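搜索 请输入关键词 高级搜索

2018/10/08
文 / Damilola Haruna、Thanasis Konstantinidis

3.2 纸盒与“暂时放一下”

上一节讲的是抽屉,这一节我想聊聊桌上的敞口纸盒。说起来有点不好意思,我最初的访谈提纲里压根没有纸盒这一项,是第二位受访者先提起来的。她说家里最难收拾的地方就是桌面,因为桌面上的东西“都有理由在那儿”。这句话我记在本子边上,后来编码的时候翻出来一看,哎,好多人其实都说过差不多的意思!

我们在Cimcombe和Larkum两个片区一共走访了173户,入户之前先发一份短问卷,问的是最近一次整理桌面用了什么容器。答案五花八门:鞋盒、点心盒、快递箱,还有人拿锅盖倒过来当托盘(这位是Adebayo Adeyemi访的,他回来讲了整整一个午休)。不过聊得深一点就会发现,大家挑盒子的标准很接近。盒口要大,手伸得进去;盒壁不能太高,不然小东西沉到底下就再也想不起来了;最好原来带个盖子,哪怕平时根本不盖。

盖子这件事我要多说两句。Olumide Obi一开始主张把“有盖”和“无盖”分成两类,我不太同意,我们为此来回改了好几稿编码表。我的理由是,盖子在很多人家里是另一件家具:掀下来往旁边一搁,就成了临时台面,上面又能堆一层东西。最后我们折中了一下,改记“盖子此刻在哪里”。这个改动后来帮了大忙,第五节的好几个结论都靠它。

再说放什么。按我们的记录,进盒子的多半是小而散的东西,尤其是自己已经带着包装的小物件,比如透明塑料小盒。它们单独摆着会倒、会滑,放进大盒子里就老实了。纸巾则是个有趣的例外。成包的纸巾方方正正,自己就能摞起来,所以很多人宁可把它码在盒子旁边(图3就是这样,绿色包装的纸巾摞在纸盒左边,带“小竹”字样标签的透明小盒正夹在纸盒上方)。一位受访者管这叫“纸巾自己会站岗”,我特别喜欢这个说法,差点拿来当论文题目,被Thanasis拦住了。

我在这里用“盒中盒”来称呼大盒套小盒的做法。它和Olaniyan片区预调查时看到的“袋中袋”有点像,但有一处不同:袋子套袋子以后,里面的东西基本就看不见了,要靠手摸;敞口纸盒里的透明小盒还能从上面认出来,标签朝上的话更省事。Adebayo Ibrahim负责的那一组访谈专门追问过标签朝向,受访者大多答不上来,可是请他们现场放一遍,手上却很有讲究,先转一下再放,或者放进去以后再拨正。嘴上说不清、手上做得到,这种情况在整理研究里太常见了,我们也因此在后半程加了实物操作的环节,每户10分钟,不打断,不提示。

当然,这个环节也有毛病。有人在场看着,谁都会收拾得认真一点,我自己在家要是被人盯着,大概连笔帽都会盖好。所以凡是涉及整齐程度的判断,我们只用来和同一户的访谈对照,不拿来在户与户之间排名次。

图3 纸盒、纸巾与透明小盒
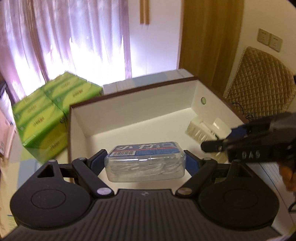 回到“暂时放一下”这个说法。它在访谈里出现得太频繁了,我们干脆单独给它建了一个编码,最后收进来220条语句。读多了会发现,它至少有两种用法:一种是真的暂时,东西马上要挪走;另一种是已经放了很久,说话的人还没打算承认那里就是它的位置。敞口纸盒刚好两边都照顾到了,放进去算是收过了,想拿又随时能拿。Bamton的补访里,我们请受访者把这两种用法分开说,结果好几位说着说着自己笑了起来。具体的语句和分组办法放在附录二,下一节先讲纸盒满了以后怎么办。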